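Module 7: Incoming Inspection and Component Storage
Handout for participants, Festham site
Issued 3/2/25

Purpose of the session

This session covers the handling of electronic components between delivery and release to the assembly line. Participants should already be familiar with the purchasing procedure and with the numbering of parts lists. The Flostorus controller board is used throughout as the worked case.

1. Receipt of goods

Every delivery is checked against the purchase order before any packaging is opened. The receiving clerk compares the maker's part number, the quantity, the date code and the supplier's batch reference. Where one of these does not agree, the delivery is placed on hold and a discrepancy note is raised. Goods on hold must not be mixed with accepted stock, even for a short period.

Deliveries transferred from the Ukholm warehouse follow the same route as goods bought from outside. An internal transfer note does not replace inspection.

2. Sampling

The sample size depends on the class of component and on the record of the supplier. For passive parts supplied on reels, eight pieces are measured per batch. For connectors and integrated circuits, the inspector also examines the leads under magnification for bent pins, oxidation and signs of earlier use.

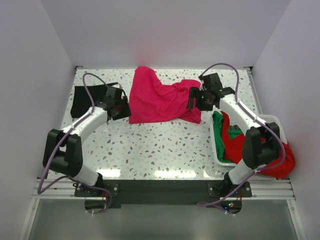 A batch that fails on any electrical value is returned in full. A batch that fails on appearance alone may be referred to the quality engineer, who decides within 24 hours whether it can be used. The decision is recorded on the batch card – a spoken agreement is not sufficient.

3. Moisture-sensitive parts

Certain packages absorb moisture from the air and may crack during soldering. They are delivered in sealed bags with a drying agent and a humidity indicator card. On opening, the card is read at once and the time is written on the label. Parts that have exceeded their permitted floor life are baked before use, in accordance with the maker's data sheet.

4. Static protection

Wrist straps are tested at the start of each shift. Open trays are moved only in conductive containers. Ordinary plastic bags, foam cups and adhesive tape are kept out of the protected area.

5. Release to assembly

Accepted stock is entered in the Gál register and issued in order of date code, oldest first. Kits for the Flostorus board are made up by two members of staff, one picking and one checking.

Preparation for the next session

Read section 2 again and complete the blank batch card at the back of the folder. Module 8 deals with solder paste printing and placement.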